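From: Fidelina Rengifo
To: Tasstead materials list
Subject: Re: Sorting blocks for the November sessions

Dear colleagues,

Domingo Farías wrote:
> Could the office confirm whether the small blocks are to be grouped
> by color or by shape? The Drolar sheet allows either, and Room 30
> has been doing both.
> Also, may we use trays in place of the boards?

Groups are to be made by color family. Red and yellow blocks are placed together on one side of the board, green and blue together on the other, with a clear space between the two groups. Shapes are mixed within each group – a cylinder may stand next to a star or a heart.

Trays should not be used. The striped wooden boards remain the standard surface, and replacements may be requested from Edith Correa under item 413. Please check each set against its card before returning it to the cabinet.

Fidelina Rengifo
Materials Office, Tasstead

Attachment: board layout, both groups
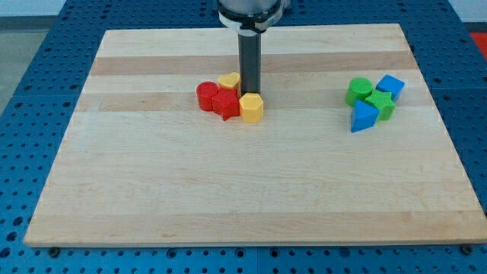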